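가정 및 매장 잡일의 로봇 수행 가능성 조사
캡스톤디자인 결과보고서 (요약본)
2025년 6월
프로젝트명: Bromosari

1. 과제 개요

본 과제는 현재 구할 수 있는 로봇 팔과 그리퍼로 집안일이나 매장의 단순 작업을 어디까지 맡길 수 있는지 확인하는 것을 목표로 하였다. 작업은 네 가지로 정했다. 수건 개기, 선반에 상자 채우기, 식탁 닦기, 원두 옮겨 담기이다. 처음 계획에는 설거지도 있었으나 방수 문제로 10월 중간 점검 때 제외하였다.

2. 진행 방법

작업마다 40회씩 시도하였다. 사람이 중간에 손을 대면 실패로 기록하였다. 원격 조작으로 시연 동작을 먼저 모으고, 같은 동작을 학습시킨 뒤 자율로 실행하였다. 제어 프로그램은 Trison을 썼고 기록 정리에는 조에서 만든 Nuder 스크립트를 썼다. 시연 데이터는 모두 합쳐 3000개가 넘는다. 이 중 동작이 끊긴 것은 학습에서 뺐다.

3. 작업별 결과

3.1 수건 개기
반으로 한 번 접는 것까지는 대체로 되었다. 두 번째 접기에서 모서리를 두 겹 다 잡지 못하는 경우가 많았다. 수건이 구겨진 채 놓여 있으면 시작 자체가 어려웠다.

3.2 선반에 상자 채우기
성공률 75%로 네 작업 중 가장 높았다. 상자 크기가 같고 놓는 위치가 정해져 있으면 사람이 볼 일이 거의 없다. 실패는 대부분 앞줄 상자를 밀어 넘어뜨린 경우였다. 매장에서 쓰려면 규격이 다른 상품이 섞였을 때의 시험이 더 필요하다.

3.3 원두 옮겨 담기
카페와 소분 매장에서 반복되는 일이라 넣었다. 받는 쪽은 세로 골이 있는 투명 플라스틱 컵을 그리퍼로 잡고, 그 안으로 볶은 원두를 붓는다. 얇은 컵은 세게 잡으면 찌그러지고 약하게 잡으면 원두가 쌓이면서 미끄러진다. 그래서 잡는 힘을 정하는 데 시간이 가장 많이 들었다.
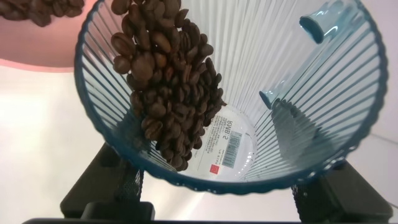 3.4 식탁 닦기
넓은 면은 잘 닦았다. 가장자리와 다리 근처는 남는 부분이 있었다. 로봇이 얼룩이 지워졌는지 판단하지 못해서 정해진 횟수만큼만 닦고 끝내도록 하였다. 눌어붙은 소스 자국은 그대로 남았다.

4. 고찰

물체의 모양이 변하지 않고 위치가 일정한 작업은 지금도 어느 정도 가능하다. 천이나 알갱이처럼 모양이 계속 바뀌는 것은 아직 불안정하다. 원두는 한 알씩 다룰 필요는 없지만 붓는 각도가 조금만 달라져도 흐르는 양이 크게 변한다. 컵 안의 양을 손목 카메라 영상만으로 판단하는 방법도 써 보았는데, 투명한 벽에 빛이 반사되면 값이 흔들렸다. 저울을 같이 쓰는 편이 나을 것으로 보인다.

속도도 문제였다. 네 작업 모두 사람보다 느렸고, 준비와 뒷정리는 전부 조원이 하였다. 흘린 원두를 줍는 일도 여기에 들어간다. 가정에서 쓰기에는 이르고, 매장에서는 상자 채우기 정도를 영업시간 외에 맡기는 것이 현실적이라고 판단하였다.

5. 한계 및 향후 계획

시험 장소가 실습실 한 곳이어서 조명과 작업대 높이가 늘 같았다. 다음 학기에는 Söderlund 작업대로 바꾸어 높이를 달리하며 같은 시험을 반복할 계획이다. 컵은 재질이 단단한 것과 무른 것을 나누어 잡는 힘을 따로 기록하고, 식탁 닦기에는 닦기 전후 영상을 비교하는 단계를 추가한다.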